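About Us

Stuvima Wallpaper & Paste

We sell wallpaper. Have done for 39 years, same building in Cloltcombe, same crooked front step. Rolls, paste, brushes, sample books, and a lot of advice you didn't ask for.

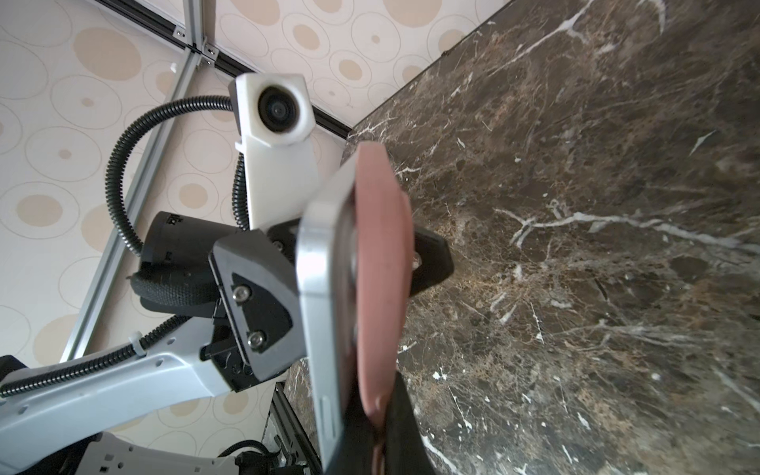
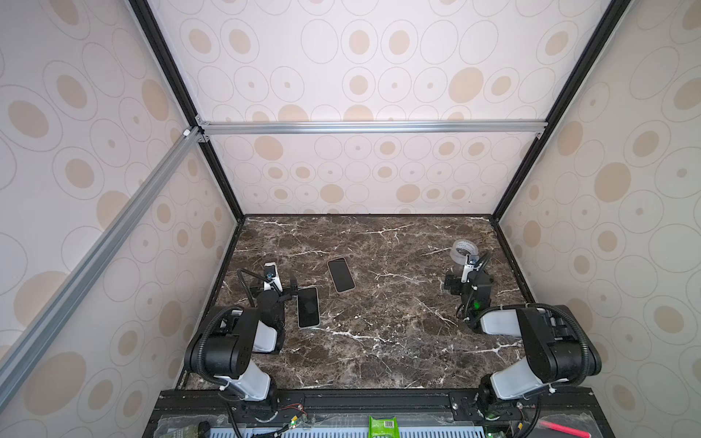
First picture, a phone with a pink back. Second, ovals and circles in beige and gray.

How we started

One shelf in the back of a paint shop on Siu Street. The paint shop closed, we took over the lease, kept the shelf. It's still here, by the register, holding seam rollers. In the first year we sold mostly borders. Everybody wanted borders -- ducks, ivy, little baskets of fruit. We still have a box of the ducks if anyone needs to match an old kitchen. Call first, the box is upstairs.

Then stripes for a few years. Then nothing, when the whole town painted its walls off-white and we lived on lining paper and paste. Slow times. The sample books got very dusty.

Pattern came back and so did the customers, some of them the kids of the duck border people. Big florals first. Now a lot of circles, arches, ovals, anything that looks like it came out of a dentist's waiting room a long time ago. We like it.

What we carry

618 patterns on the floor right now, more in the books. Paste-the-wall, paste-the-paper, peel and stick, grasscloth, plain lining paper. Paintable textured stuff for bad plaster. Our own line is called Wallel, printed in small runs, and it's mostly geometric with two or three leafy ones that sell better than all the rest put together.

We don't carry flocked. Customers ask. The supplier we liked retired and the others shed all over the shop.

Discontinued rolls go in the bins by the door. Singles mostly, good for a closet or the back of a bookcase or lining drawers. Bins are cash or card, no returns, no holds. Please don't unroll them on the floor.

How much to buy

The question we get most. Bring the height and width of each wall, in feet or inches, we don't care which, just tell us. Don't subtract the door. Do tell us about slopes and chimney breasts. Big repeats eat paper -- a 25 inch drop on an eight foot wall wastes more than people think, and we would rather sell you one roll too many and take it back.

Unopened rolls come back within 60 days for full credit. Same batch number, plastic on. Opened rolls are yours.

And check the batch numbers before you cut. All of them. We check at the counter but check again at home. Two batches of the same gray can look fine in the roll and terrible side by side at four in the afternoon.

Samples

Free, letter size, up to five at a time. Tape them up and leave them a few days. Look at night with the lamp on. Small patterns go quiet across a room and big ones get louder, so a letter size piece of a big oval tells you about the color and not a whole lot else. For those we lend out the full book. Book loans are one week and we do call if its late.

Hanging

We don't hang paper ourselves anymore. We keep a list of paperhangers at the counter, all people whose work we have seen. They set their own prices and their own calendars. Most are booked a month or so out, longer in spring.

If you're doing it yourself, come to the Saturday morning class. Two hours, one practice wall with a fake window and a real outlet, coffee. You'll do a plumb line, a first drop, an inside corner and a trim around the window. Wear old shoes. Next round of classes starts in February, sign up at the counter or by phone. The class fills up fast so dont wait.

The shop now

We redid the front room last year. New racks, longer cutting table, better bulbs so the colors read right. Before that you had to carry a roll out to the sidewalk to see if it was green or blue. Some people still do, and that's fine, just wave on the way out.

We ship too, anywhere in the country, flat rate. About 1,000 orders last year, packed at the same table we cut samples on. If a roll arrives with a crushed end send us a picture of it before you open it and we'll mail another.

Finding us

Siu Street, Cloltcombe, two doors up from the laundromat. Parking in back, watch the low wall. Open Tuesday through Saturday, nine to five thirty. Closed for lunch if only one of us is in -- there will be a note on the door.

Special opening on Sun 8 December, ten to three, for the bin sale.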